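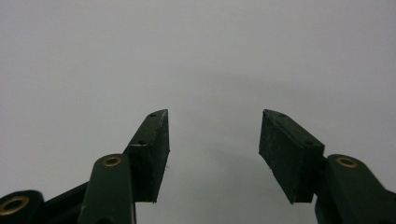

Learning from the open hand

Most of what a robot learns about picking things up comes from the moments when it is holding something. Sreekumar Alva wanted to know what it could learn from the rest.

Alva runs a small manipulation group at the Larkulik lab in Kikumbridge. His team collects demonstrations with a hand-held gripper, a pair of black finger pads on green linkage arms with brass bushings at the pivots. A person carries it through a task, and a camera on the tool records the view down past the jaws. The recordings then train a policy for a robot arm.

For years the group trimmed its recordings before training. Any stretch with the jaws open and only grey background between them was cut as dead time. Last October a student, Skelton, left the trimming step out by mistake and the policy got better at approaching objects it hadn't seen before.

The group ran it again properly. From 2,894 demonstrations they trained two versions, one trimmed and one whole, and gave each 900 trials on the arm. The whole version managed 682 successful grasps. The trimmed one was well behind, and most of its misses came early, with the fingers closing before they reached the object.

Alva's reading is that the empty footage shows the policy what its own fingers look like when there's nothing to grab – the angle of the pads, the width of the gap, the faint shadow between them. Whitcombe, who built the linkage, is less sure. She thinks the extra footage may simply slow the policy down, and she has asked for a third version with the open-jaw stretches shuffled.

That run is under way, using 1,502 of the original demonstrations. The trimming script is still on the lab server, switched off.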